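我们小组这学期的课题,最初的题目长得连老师念到一半都要换口气,后来改成了现在这个朴素的名字:《出租屋厨房里的"顺手":一次关于小厨房收纳与动线的调查》。组里连我在内一共六个人,其中四个租房住,两个住家里,所以讨论的时候常常分成两派,住家里的同学总觉得"这有什么好研究的",直到她们自己去帮租房的同学做了一顿晚饭。

## 一、为什么选这个题目

起因很小。十一月的一个晚上,我在合租的厨房里煮面,水开了才发现漏勺挂在冰箱侧面,而冰箱在走廊上。等我拿着漏勺回来,汤已经扑了一灶台。我一边擦一边想,这套房子前后住过那么多人,难道每个人都要为这把漏勺跑一趟吗?第二天我把这件事讲给组员听,大家笑完以后,居然每个人都能讲出一件差不多的事来,于是题目就这么定了。

指导我们的 Annelies Desmet 老师听完很高兴,不过也提醒我们,生活里的抱怨要变成一份报告,中间还隔着很长一段路。她建议我们先不要急着提方案,老老实实去看别人怎么做饭。现在回过头看,这句话帮我们省了许多弯路(虽然当时我们确实有点着急,已经有人开始画吊柜了)。

## 二、我们怎么做的

调查分两部分。第一部分是问卷,通过学校的 Skola 平台发放,收回有效答卷 500 份,问题围绕做饭频率、台面使用习惯和最常找不到的东西。第二部分是入户观察,一共去了 22 间厨房,都在学校附近的 Lisow 小区和 Gunn 路两侧的老楼里。每次去两个人,一个人画平面草图,一个人记录主人从洗菜到装盘的走动路线。我们不插手,也尽量不插话,只是有几位主人太热情,非要留我们吃饭,记录表上因此多了几块油渍。

这里要特别谢谢一位做红烧茄子的阿姨,她在不到四平方米的厨房里一边炒菜一边给我们讲她的摆放道理:盐在左手,油在右手,抹布永远搭在水龙头上。"东西有了固定的地方,人就不慌。"这句话后来被我们抄在了讨论室的白板上,一直没舍得擦。

## 三、台面:大家最舍不得、也最容易丢掉的地方

问卷里有一道开放题:"如果只能改善厨房的一处,你会选哪里?"写台面的人最多,远远超过灶具和水槽。入户以后我们也明白了原因。老楼的厨房里,台面常常同时承担着切菜、放碗、晾杯子、堆快递的任务,真正能摆下一块砧板的地方,往往还要临时腾出来。

材质也是受访者爱聊的话题。喜欢大理石花纹的人说它看着亮堂,灰色的纹理还能遮一遮没擦干净的水印;不喜欢的人则抱怨,纹理太花,撒了盐都看不出来。我们组里为这件事争了整整一个下午,最后谁也没说服谁,只好把两种意见都写进报告。

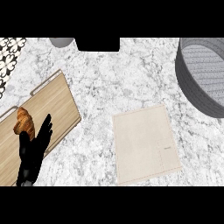 *图 1 白底灰纹的大理石台面,俯视效果(电脑渲染)*

关于台面,我们整理出一个比较稳定的现象:会做饭的人不一定台面最空,可是他们常用的东西离手都很近。有一位男生的台面上瓶瓶罐罐摆得满满当当,做一道番茄炒蛋却几乎没有挪过脚;另一位同学的台面收拾得很干净,所有调料都锁在高柜里,做同一道菜来来回回开了好多次柜门。所以我们在中期汇报时,把原先的"台面整洁度"这个指标换掉了,改用"取物时是否需要移动双脚"。改指标那一周非常辛苦,前面的观察记录全部要重新看一遍,好在草图画得还算认真。

## 四、一点小小的尝试

学期后半段,我们挑了两间厨房,在征得房东和租客同意之后做了简单的调整。没有打孔,也没有换柜子,只做了几件小事:

- 把每天都用的调料集中到灶台一侧的托盘里
- 把漏勺、锅铲挂到离灶最近的墙面挂杆上
- 把一个季度都没用过的锅收进床底的箱子

第一间的租客用了几天就发消息来,说早饭做得比以前从容。第二间就没那么顺利,托盘很快变成了放钥匙和零钱的地方,调料又回到了窗台上。我们去回访时有些不好意思,主人倒是安慰我们,说钥匙总算不会丢了。这个结果我们也照实记下来,毕竟一个家里的习惯是慢慢长出来的,我们几个学生拿着托盘上门,不可能一下子改掉。

## 五、不足与后续

样本主要来自学校周边,租房的年轻人偏多,带孩子的家庭和老年人偏少,所以结论不能随便往外推。入户的时间也多半集中在傍晚,早餐时段的厨房我们几乎没有见过,而据问卷里的留言,早上才是最手忙脚乱的时候。

下学期,课程小组 Leren 会接着做这个题目,我们已经把草图、问卷原始数据和走动路线的记录方法整理好交过去,也把那位阿姨的联系方式(经她同意)一并附上。她说随时欢迎再去,还问我们下次要不要吃糖醋排骨。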